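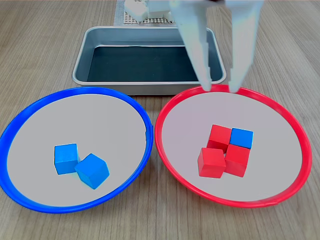
Progress report: Hedville open day, March

The Hedville site opened at 10 a.m. and 314 people signed in, against a target of 500. The sorting table was run by Brustico with software from Lins. 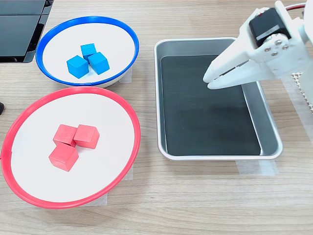

Red and blue cubes with the metal tray at the sorting table.

We handed out 500 leaflets. Schools asked for longer sessions, and Brudus has offered a second room for the fall.

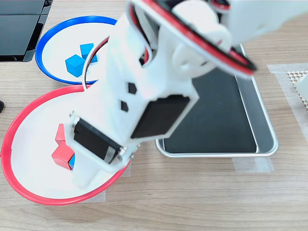
Report by the Brustico outreach desk

Spending on the day stayed within the grant. Printing and signs came to up to $1,000, with one invoice still open. The next report will cover the school bookings.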